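Open Day: Hand-Held Gripper Demonstration
Photo gallery, posted 17/12/2021
Text and captions: Amparo Huaranga

Hiketel held its winter open day at the Brumarby site. The morning was given over to slides on the Zalleo data format, the rest of the program to table work. Visitors could follow the manual demonstration method at close range: an operator holds the gripper by hand, performs a household task, and the recording is kept for training. The task on show was produce handling, with one bowl, mixed fruit and vegetables, and no fixed order of picking. Sessions were capped at 30 minutes, with a change of operator between sessions.

The bowl task was chosen in November after a trial with plastic blocks. Blocks have flat parallel faces and give little information about finger placement. Produce varies in diameter, surface and stiffness, and items lying against each other leave limited clearance for the fingers.
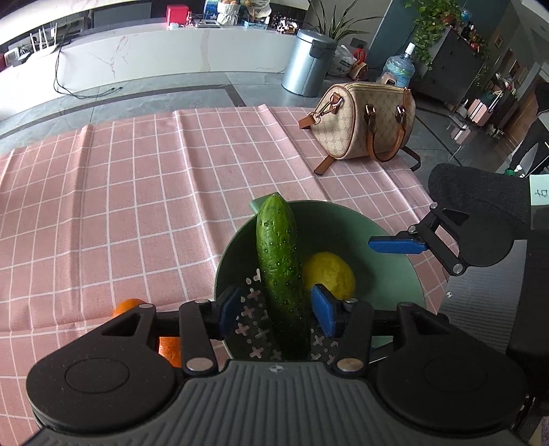

Cucumber in the bowl, a blue finger pad on either side, lemon to the right. A second gripper reaches in from the right.

Two points came up in the discussion. The first was approach angle. With a long item the operator has to decide whether to close across the width or near one end, and the two choices produce different wrist paths. Both are accepted in the protocol. The second was contact with neighboring items. A light push is allowed; a drop outside the bowl ends the attempt, and the attempt is labeled as failed and retained.

Round items are handled under the same rules, with a slower closing speed.
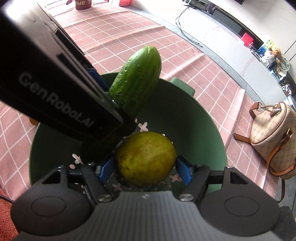
Closing speed is left to the operator within the limits on the task sheet. The Agudelo team asked whether it should be fixed, and the question remains open. Of the 300 attempts planned for the day, 122 were completed before the final session. The remainder were moved to the next recording block. Labeling follows the usual procedure, and the 19 attempts with incomplete start markers will be reviewed by hand before release.

Slides and the task sheet are available from the Hiketel front desk on request.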